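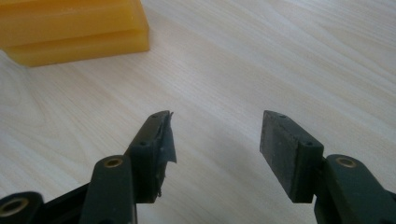 Geelong, June

The tour of the Climis handling lab began with a fault. On the left finger of the hand-held gripper, the black strip on the inner face had torn and partly peeled away, leaving bare plastic where the jaw should grip. The pad on the right finger was scuffed but whole.

Darlene Ross, who runs the bench, put the failure at cycle 814 of a stacking job using two yellow slabs. The log shows the upper slab slipping 14 mm on the lift. No alarm was raised. The software reads jaw position only, so a closed jaw counts as a good grip.

Hongjun Lu blamed the adhesive. Melahat Işık disagreed - she thinks the strip catches on slab edges when the jaw opens too early. Neither theory has been tested.

Pads are now checked every 125 cycles, and a lifted corner means the tool is tagged out. Visitors asked about a slip sensor. One is on order from Jondent, with fitting planned after the next pad trial.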